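Home | Science | Machines | Quizzes

How Do You Teach a Robot to Clear a Table?
By Arsalan Rind
September
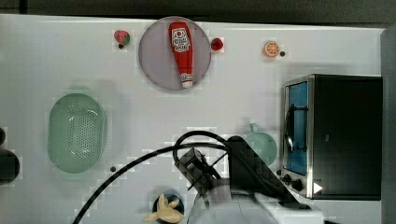

A robot arm at a white table with a ketchup bottle on a plate, a green colander and a toaster oven.

A robot does not know what a plate is for. It has to be shown. At a workshop called Dralley, people teach robot arms jobs such as putting food into a bowl. They have two ways to do it.

The first way is by hand. A person takes hold of the arm and moves it through the whole job. Sensors in the joints record how far each one bends. It is a bit like a grown-up guiding your hand when you learn to write.

The second way is by remote control. The person moves a controller, and the arm copies each move. The team calls its controller Imrie. Small, light things are harder to pick up this way than you might think. A strawberry can roll. A bottle can tip over.

One try is called a demonstration. One is not enough, so the teacher does the job again with the food in new places. For one job, Magnus Shearer gave the robot 73 demonstrations. It took him two afternoons.

A computer program then looks for patterns in the recordings. It matches what the camera saw with how the arm moved. After that, the robot tries by itself. If it misses, the teacher records more demonstrations.

Try it with a friend
Close your eyes and let a friend guide your hand to pick up a spoon. Do it six times, then try alone.

Next: How Robots See | Back to Machines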